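How to Run a Small Fantasy Football League With Your Friends

I have been running the Sanby League for more years than I care to admit, and every summer somebody writes to ask how they might set one up themselves. So I've finally sat down with a large pot of tea and put it all in one place. None of it is difficult, but there is a bit of fuss at the beginning that saves you a great deal of grumbling later on.

Step 1: Gather your managers

Eight or ten people is lovely. Fewer than that and everyone has a team full of stars, more and the last few to pick will be scratching about among reserve full-backs. Ask people properly, one at a time, and make sure they understand it's a whole season. We once had a chap drop out before Christmas and his poor side, Yorath Rovers, sat at the foot of the table until May with an injured goalkeeper.

Step 2: Choose where to play

There are plenty of websites that will do the sums for you. We use Vokent, mainly out of habit, and I'm told Urnier is very good if most of your managers play on their phones. Have a look at both before you send out invitations – moving a league halfway through a season is a thankless job, and I speak as someone who has done it with a pencil and a ruler.

Step 3: Agree the scoring

Keep it plain in your first year. Points for goals, assists and clean sheets, something taken away for cards, and leave the clever bonuses for later. Write the rules down and send them to everybody before the draft. You'd be surprised how warmly two old friends can argue over whether a deflected shot counts as an assist!

Do settle your tie-break as well. We had two managers finish level on 888 points one year, with no rule at all to separate them, and in the end they shared the trophy for six months each. It was all very good-natured, but I wouldn't want to go through it again.

Step 4: Hold the draft

Do this in person if you possibly can. Draw names for the order, then reverse it each round so that whoever picks last in the first round picks first in the second. Give everyone a minute or so per turn and be kind but firm with the ditherers. Ours usually starts at half past six and takes roughly two hours, including a break for sandwiches. 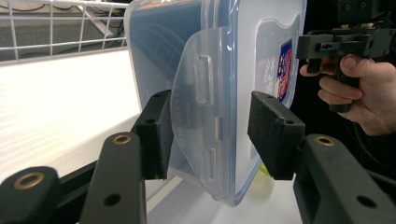
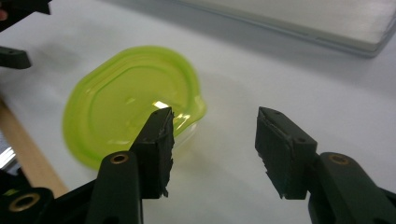
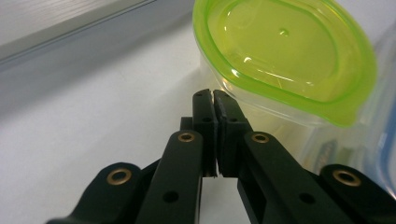
Step 5: Keep it ticking over

Send a short message round after each set of matches, with the table and a word or two for whoever has had a rotten week. Set one transfer deadline and stick to it, even when it's your own striker who has just limped off. If somebody goes quiet, ring them up for a chat before their team goes stale.

The weeks around the end of March can be a bit flat, so we run a little knockout cup then for anyone out of the title race. Entry is free and the winner gets first pick of seats at the next draft.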